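Where Does Our Water Go? A Home Water Use Project
Environmental Science, final project report
Turned in June 5, 2020

Why I picked this

My first idea for this project was to test the Flarnonero Creek for nitrates, and I had the kit picked out and everything, but then school went online and the kits stayed locked in the lab. So I needed something I could do from home with stuff we already had. I was complaining about this in the kitchen while the water bill was sitting on the counter (it comes every other month in Teston, folded in thirds, with a little bar graph on the back), and I started looking at the graph and realized I had no clue what any of it meant. It said how much we used. It didn't say on what! Was it the showers? The washing machine? My guess was the lawn, and my family's guess was me.

That became my question: in one ordinary house, which things use the most water, and can you find out without buying any fancy equipment?

Background

I'll keep this short. Teston gets its water from a reservoir outside town and the rest from wells. Every house on our side of Grewal Avenue has a meter in a concrete box near the sidewalk, and when you lift the lid there's usually a spider. The meter has a row of numbers like the odometer in a car, plus a small red triangle that spins whenever any water at all is moving. I read a few articles about home water use and they mostly agreed that toilets, showers and washing machines are the big ones indoors. They didn't agree on the order, and the houses they talked about were bigger or older than ours, or in places where it rains a lot more.

One thing I had to learn right away is that our meter counts in cubic feet and everybody talks in gallons. You multiply by 7.48 to switch. I forgot to do this for my entire first afternoon and thought our family was setting some kind of world record for saving water.

What I did

I used two methods at the same time.

The first was the meter. I read it every morning before anybody got up and every night after the dishes, for seven days in April. The difference between two readings is what we used in between. I also did some single tests, where I asked everybody to please not touch a faucet, ran out to the sidewalk, took a reading, ran back in, used one thing (a toilet flush, one load of laundry), then ran back out and read it again. My family was very patient about this for the first two days.

The second method was the bucket. For faucets and the shower head you don't need the meter. You hold a bucket under it for 15 seconds, see how much you caught with a measuring pitcher, and multiply by four to get the flow for a minute. Then you only need to know how long people leave it running, and for that I taped a paper log next to the kitchen sink and another one by the shower with a pen on a string. People were supposed to write down a start time and a stop time.

I know the log is the weak part. People forgot, or they filled it in later from memory, and one person (not naming anybody) wrote "short" in the time column. When a line was missing I used that person's usual time from the other days. I'm not sure that's the right thing to do in science, but I'm saying it so you can decide how much to trust the shower numbers.

What I found

On a normal day our house used 111 gallons. That was the middle value of my seven days, and I went with the middle value because of Sunday, when we used 200. Sunday was laundry, the yard, and a very dirty dog, all before dinner. If I had used the regular average, that one day would have pulled everything up and made us look like different people.

Showers came out on top, no contest. The flow from our shower head was less than I expected, but the showers are long. The longest one in the log belongs to me and I am not going to hide it. I really thought I was a quick shower person! I would have told anyone that with total confidence, and then there was my own handwriting on the paper.

Toilets were second. Each flush is small, but they add up quietly all day long, and with everyone at home instead of at work and school there were a lot more of them than on a regular week. I think this is the biggest thing to keep in mind about my results. April was not a normal month for anybody's plumbing. If I did this again in the fall with people gone during the day, I bet toilets and the kitchen sink would both drop.

The washing machine was third. I was expecting the sink to beat it, but it's a lot of water in one shot, and it seemed to use nearly the same amount whether the load was half full or packed. That was an easy one to bring up at dinner.

Then the kitchen sink, where the main user was rinsing. Washing dishes with the drain plugged used much less than rinsing under a running tap, and I did that test three times because I was told I had done it wrong (I hadn't). Brushing teeth was hardly anything as long as the tap was off.

The lawn, my original suspect, was nearly nothing on every day except Sunday. I do think July would be a totally different story, so I'm not letting the lawn off the hook, I just can't prove anything against it with spring data.

The weird part

There was one more result that I didn't plan for. On the third morning I compared the night reading with the morning reading and they weren't the same. Everybody had been asleep, supposedly. I checked the next night too, same thing, a small amount gone by morning, and when I crouched down over the box and watched the red triangle it was creeping around very, very slowly.

So we had a leak. I went around and listened to everything, which is a strange way to spend a Thursday. The outdoor spigot was dry, there was nothing under the kitchen sink, and the water heater was fine. In the end I did the food coloring test on the toilets, where you put a few drops in the tank, leave it alone without flushing, and check the bowl later for color. The upstairs one was clean. The downstairs one had faint blue in the bowl — not much, but it was there.

The problem was the flapper, the rubber piece at the bottom of the tank that lifts when you flush. Ours was stiff and had a rough edge on one side. The hardware store had a replacement from a brand called Cindudska that cost less than lunch, and the directions on the back were pretty good except for the drawing of the chain, which I'm convinced was upside down. The first time I hooked the chain up too tight and the flapper couldn't close all the way, so I made the leak worse for part of an evening. After I gave it some slack, the night and morning readings matched.

Problems and things I'd change

The meter only shows the whole house, so any time two people used water at once my single test was ruined and I had to start over. I should have done those tests really early in the morning.

My bucket had no markings, so I was pouring into a pitcher and spilling some. A marked bucket would fix that.

Seven days isn't long. It covers one laundry day and one yard day, and if your laundry day is unusual, your whole result is unusual. I would like to do a week in each season.

I also never measured hot water separately, and I wish I had, because heating it costs money too and that would change which savings matter most. And people acted different once the logs went up. The showers in the last two days were shorter than the ones in the first two, mine included, and I don't think that was the weather.

What I think now

If you live in Teston and you want to know where your water goes, start with the meter overnight. You don't have to do anything except look at it twice. After that I'd look at showers, because that's where the gallons were at our house, and then wait for full loads with the laundry. I wouldn't bother much about the teeth brushing if you already turn the tap off. We've left the shower log up, though the pen is gone. 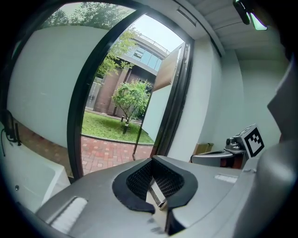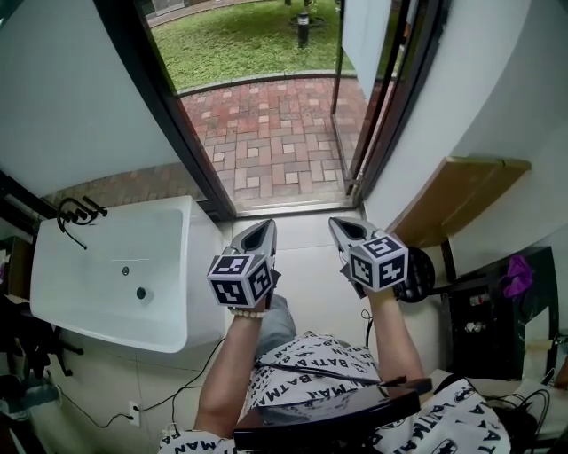
How can you tell if a toilet is leaking when you can't hear it running?

Put a few drops of food coloring in the tank, don't flush, and come back after a while. If there's color in the bowl, water is getting past the flapper, and a new flapper will usually take care of it. Flush when you're done so the color doesn't sit in there.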